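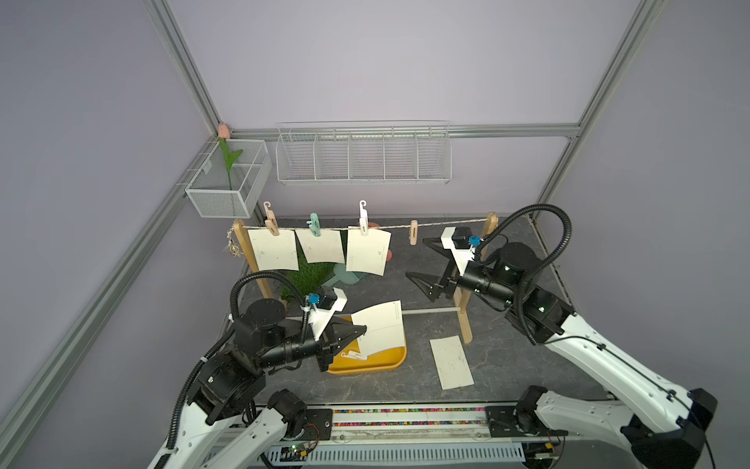 1/17
Zulkifli Pelupessy asked how I set up the little drying rack for paper, and my answer got too long for a reply. So it's a thread. Most of it is about clothespins.

2/17
The rack is the small one from Stekwood, number 792 in their catalog. Two light wooden uprights, a white rod joining them low down, and a line between the tops. It comes flat. The instructions are one drawing and the drawing is fine.

3/17
The line that came with it was thin nylon and pins slid along it whenever I touched anything. I replaced it with twisted cord, beige and white. The twist gives the pins something to bite on. Robles sells it by the foot, so you don't have to buy a whole spool.

4/17
I left the spare cord hanging in a tangle at the left end. I keep meaning to trim it. If you restring the line you will want the extra length, though, and once it's cut short you are buying more cord.

5/17
Getting the line tight: tie the left side first, stand the uprights where you want them, then pull from the right and knot it. I did it the other way around the first time, before the uprights were in their final spot, and had to pick the knot out with a fork.

6/17
Put the uprights down and look at them from above before you tie anything. Mine aren't lined up square with the table. One is further forward than the other. The cord doesn't care, but paper hangs at an angle to the wall and you may or may not like that.

7/17
Pins. I use pink, mint, white and beige. They came in a mixed bag from Kumero and I didn't choose the colors. I have started using them as labels anyway: mint is for sheets I want to keep, pink is for anything I haven't decided on. White and beige don't mean anything yet.

8/17
Clip a sheet in the middle of its top edge and it hangs straight. Clip it a bit to one side and it tilts. The tilt bothers me less than it did in September, when I was re-clipping everything twice. Now I fix it if it touches the next sheet and leave it alone if it doesn't.
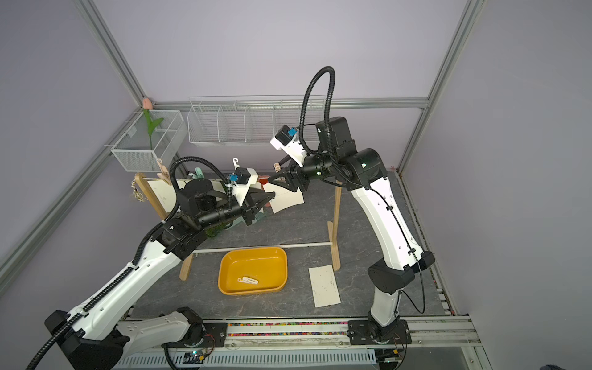 9/17
I keep a yellow tray in front of the rack for pins that aren't in use. Before the tray they went on the bare table, and a white pin on a dark gray marbled top is easy enough to find but a dark one isn't. The tray has rounded corners and you can scoop a pin out with one finger. Cards I'm not hanging yet go flat on the table to the right of it.

10/17
Volkan Yazıcı uses a bowl for his pins. He says a tray is too shallow and he knocks it. I tried a bowl for a week and kept tipping it over reaching for the last pin. Try both, you probably own both.

11/17
Somebody asked about paper weight last time. Plain printer sheets are fine on this line. Cards are fine too if the pin has a decent spring. What doesn't work is a big sheet of anything heavy – the line sags in the middle and everything slides down to meet there. For those I use the full-size rack in the bathroom like a normal person.

12/17
Wire baskets. The long white one on the back wall has compartments, and the plan was one compartment for each kind of paper. I've had that plan for a while. The smaller basket in the corner has an artificial tulip in it, pale pink, still closed. It was meant for scissors and a ruler. The scissors live in a drawer now and the tulip stays.

13/17
The patch of fake grass behind the rack was an offcut. I put it there on a Monday to see if I liked it and never moved it. It does need shaking out, paper dust gets down in the blades. Take it outside for that. I did it over the sink and regretted it for the rest of the evening.

14/17
Hangers and hooks. Grillik makes small plastic ones that go over a thin cord. They are good for anything you don't want to pinch with a pin, like ribbon. They are also the first thing to get tangled when you take the rack down, so take them off first. I say this every time and then I forget and pull the lot off in one go.

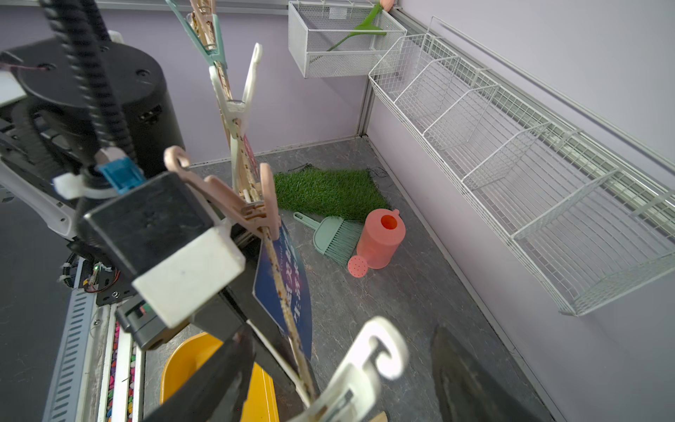

Teal pin, white pin, a beige-pink hanger across the middle. Yellow at the bottom.

15/17
If you end up with a tangle, work from the open end. Unclip the pins one at a time and drop them in the tray, then lift the hangers off by the hook. Don't tug a hanger sideways. The hooks are the weak part and I've snapped one that way. Grillik doesn't sell the hooks separately, I wrote and asked.

16/17
Costs, since that's usually the next question. The rack was the only thing I paid real money for. Cord was cheap, the pins were cheaper, and the tray was already in the kitchen. If you want to skip the rack, two uprights and a dowel would get you most of the way. Volkan built his out of scrap and it stands up fine, though it leans a little when the line is full.

A few people wanted to know if it's worth having when a table works. For one or two sheets, use the table. I wanted the table back.

17/17
Zulkifli, for your cards I would start with a short line and the plain pins, and leave the hangers for later. Measure the shelf before you order. The Stekwood listing gives the width of the uprights but leaves out the feet, and mine took up more depth than I had planned for.

Adding one more under this, a few replies came in.

To the person who asked if the pins leave marks: yes, on soft paper, a small dent at the top edge. I fold a scrap over the edge and clip through that. On stiffer cards I don't bother.

To the person who asked where the mint fan-shaped thing came from: same Kumero order as the pins. The listing had a lot of mint in it.

And for whoever wanted the cord thickness, I don't have it written down. I'll measure it tonight and post it here. Robles lists a few twisted ones and mine is the second thinnest, beige and white.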